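Stultholm Opens Its First Sleep-and-Wash Room

By Hui-mei Peng
February

STULTHOLM — I've wanted to write this announcement for a long time, so forgive me if I run on a bit. Stusgate, the little home goods company I started with my friend Ching-wen Yeh, is opening the Sleep-and-Wash Room this month on the ground floor of the old Hung building. It's a bedroom with a laundry in it, or a laundry with a bed in it (Ching-wen and I still argue over which), and you can come in and try the whole thing before you spend a dime.

We got the idea from our own apartments. Mine is small, and for years the washer has been four steps from my pillow. I used to be embarrassed by that. Then I noticed how much easier it made changing the bed on a weeknight, when all I had to do was turn around and shove the sheets in. Ching-wen has the same setup and had come to the same conclusion, except she'd also worked out where the basket should go, and she was right about it, and I've never heard the end of that.

So when people started coming into our old store asking how to fit a real bed and a real laundry into one room, we figured we should stop drawing floor plans on the backs of receipts and build one. We mailed a survey to the Stusgate list last year and got 2,323 replies, which floored me. The most common complaint by far was that mattress care is a mystery. People know how to wash a shirt. They don't know what to do about a spill on something that won't go in a machine!

That's why the mattress is the star. It's white, with a quilted top stitched in a wavy, scalloped pattern that I'm frankly a little in love with, and a dark gray band running along the side. Quilting like that is pretty, but every one of those little valleys can hold crumbs and dust, so we spend a good part of the class on how to clean it gently.
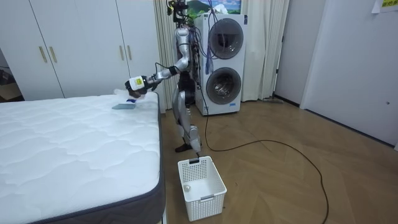
The Sleep-and-Wash Room at Stusgate: quilted mattress, plastic basket and stacked washer-dryer on the herringbone floor.

The washer and dryer are stacked, one round door over the other, and we went with white so they'd sit back quietly in the room. I pushed hard for the herringbone floor. It's wood, it's warm to look at, and I think it makes the place feel like somebody's bedroom instead of a showroom. Ching-wen wanted plain boards. We flipped a coin, and I won.

Then there's the basket. I could talk about baskets all day. Ours is a plain white plastic one with square holes in the sides, the kind that lets air through so a damp towel doesn't sulk in the bottom overnight. We tried tall hampers with lids and I hated every one of them. With an open basket on the floor by the bed, you toss things in as you strip the mattress, pick it up once, and you're done.

Our class is called Zilto, and it's taught by Sayaka Noguchi, who spent years running the linen room at an inn and has very firm opinions about fabric softener. A Zilto class runs 2 hours. Sayaka starts with stripping a bed properly (pillowcases first, she's strict on this), then moves on to sorting, spot care on a mattress top, drying, and making the bed back up so the corners stay put. You get your hands on everything. I took the trial class in my good sweater, which was a mistake, and I went home and rewashed half my closet.

"Most people use far too much product," Sayaka told me when I asked what she wanted folks to take home. "I'd like them to put down a cloth, use a small amount, and wait. The waiting is the hard part." I wrote that on a sticky note and put it on my own dryer.

I also want to thank Yung-ching Leung, who figured out how to bring water and a drain to a corner of the Hung building that had never had either. There was a week when I didn't think it would happen. He kept sending me cheerful messages at six in the morning with pictures of pipes, and I kept pretending to understand them.

Now for the practical stuff. The room is open to walk-ins in the mornings from ten until noon, free, no sign-up needed. Lie down on the mattress, open the washer doors, carry the basket around, ask us anything. Shoes off at the bed, please. Afternoons are saved for Zilto classes, and those do need a reservation, because it's one bedroom and we like to keep the groups small. The first 100 people who sign up get their class free. If you've been on our mailing list since the old store, you've got first pick, so check your inbox.

We're also selling the complete bedroom laundry plan, which is a home visit, a measured drawing and a shopping list fitted to your room, for $399. It doesn't include the appliances or the mattress, and we don't push any particular make. Pei-shan Yen does the visits. She's been drawing small rooms for most of her career and she will find you a spot for the dryer vent, even if you've already been told there isn't one. She found one in my place behind a bookcase. I'd lived there nine years!

A few things we're still working on. The curtain tiebacks are late. The sign out front says "Stusgate" and nothing else until the painter comes back, so look for the green door on the side street. And we'd like to add an evening class for people who work days — tell us if you'd come, and we'll try to make it happen by spring.

Reporters, bloggers and neighbors who want to see the room outside of open hours are welcome to get in touch. Ching-wen or I will walk you through it, and Sayaka will probably make you fold a fitted sheet. Come hungry, too, as there's a very good dumpling counter two doors down and that's where most of our meetings end up.

About Stusgate
Stusgate is a small home goods and room planning company in Stultholm, owned and run by Ching-wen Yeh and Hui-mei Peng. We sell bedding, baskets and drying racks, and we help people make small rooms easier to live in.

Press contact: Hui-mei Peng, Stusgate, Hung building, ground floor, Stultholm | © Stusgate. All rights reserved. | Back to top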